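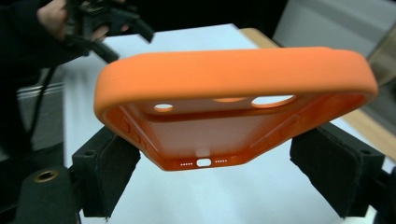

Monday, late. I am so tired and so happy! Phone cases all day again, one gripper in each hand, and I think I finally get what Haiyan Dong meant about letting your wrists go soft. Last week I was squeezing everything like it was going to run away. Today I got through 124 demos and threw out only 7 of them, mostly for silly stuff (sleeve in the way, a drop, me sneezing).

The orange silicone case is my favorite to teach with. It gives a little when you pinch it, so you feel it right up through the handle, and then you have to decide how much is enough. The handover is still the hard part. One gripper has to have it properly before the other lets go, and if I rush that, the robot is going to learn to rush it too. I keep thinking about that — every bad habit I have ends up in there somewhere.

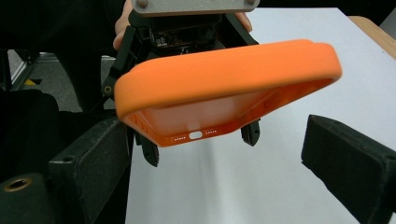 Yutong Guo thinks I'm being too careful, and told me over lunch that a few clumsy grabs are worth keeping as long as I recover from them, or the arm will have no idea what to do the first time it slips. I argued for a while and then went back and did a whole set with fumbles left in. It was so much fun! Much harder to fumble on purpose than you'd think.

We're at 3453 for the whole Cluvano set now. Yichen Lu wants to start a training run tonight, even with the lefty demos still short.
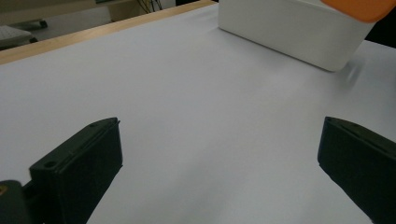 Those are mine tomorrow, 56 of them, all starting with the grippers open and wide apart. My left hand is hopeless so I practiced on the TV remote after dinner. Need to ask Haiyan for the smaller gloves. Also buy hand cream, and call Mom back before nine.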